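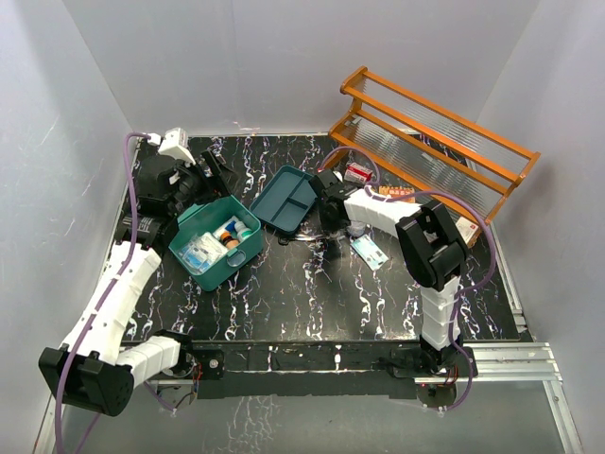

Teal container, divided tray, black marble-look top.

Little Packets, Part 3: The Drawer Gets Sorted

Hi again, and welcome back to the slowest home project in Skukport! If you saw the first two parts (spice jars in the spring, the button tin after that) you know how this goes. I pick one messy category of small stuff, I get it all out where I can look at it, and I put it back in a way I have some hope of keeping up. August was packets. Sachets, baggies, pouches, the things that come tucked inside other things and get dropped in a drawer because they might be useful someday.

My drawer had been collecting them since we moved from Vindton. It had reached the stage where you had to push down with one hand to get it closed with the other, and then something would catch at the back and you'd start over. I tipped 82 packets out of it. I counted them twice because I didn't believe it the first time, and then I texted the number to Barrett Yazzie, who texted back a photo of his own drawer, and all I'll say is that mine looked pretty good after that.

The black top is my favorite surface for this kind of job. I know people like a plain white background for sorting, but pale packets just vanish on white, and on the dark they jump right out at you — even with all that veining running through it. It does show every scratch. I've stopped minding.

I love a tray with dividers for the first rough sort, before I've made up my mind about anything. My bigger boxes are for whatever is clearly staying. The teal was a color I dithered over for ages at Benavides (there was a mustard one too, and I still think about it), but it's cheerful and I can spot it from across the room.

A note on labels, as a few of you asked after the spice jars. I don't decant packets. If it came in a sealed sachet it stays in the sealed sachet, with whatever is printed on it, so I can look it up later. I can't read Chinese, so for those I write my own sticky note while I still remember what the thing is, and I put the note on the back so it doesn't cover the barcode or the name.
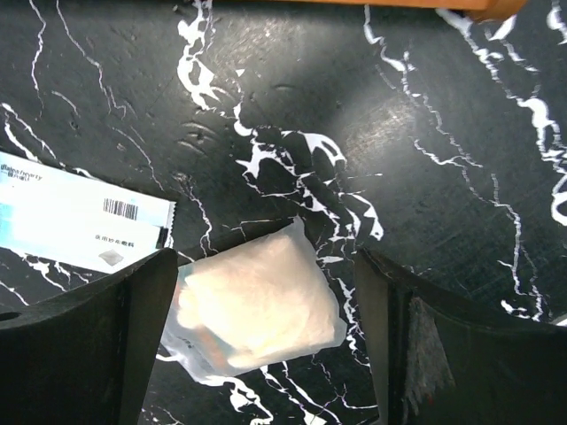 The soft things take up the most room for what they are. Pads, wipes, little folded cloths — anything in a cloudy plastic bag goes in flat, and I press the air out with the side of my hand before stacking. I used to stand them on edge like file cards and they slumped over within a week, every time. Flat stacks of five are the sweet spot for my drawer. Any higher and the top one slides off whenever somebody shuts it with a hip (me, it's me).

Stiff sachets with that zig-zag end are easier. They'll stand up in a row if you keep them snug, and I face all the zig-zags the same way so I can flip through with a finger. Very satisfying! My aunt in Ilov does hers by size, big at the back, and says I'm making work for myself. She may have a point, but I can find a packet in the dark and she has to put her glasses on.

What left the house: 9 packets with no writing on them at all, which I wasn't going to keep guessing about, and a bunch of soy sauce that had gone a bit puffy. What I kept and probably shouldn't have: three sewing kits from the same hotel. I've never used one. They have such nice tiny scissors, though.

The drawer closes with one hand now, and I've opened it for no reason several times today just to look. Next up is either batteries or birthday candles, so if you have a strong opinion about candles, leave it in the comments.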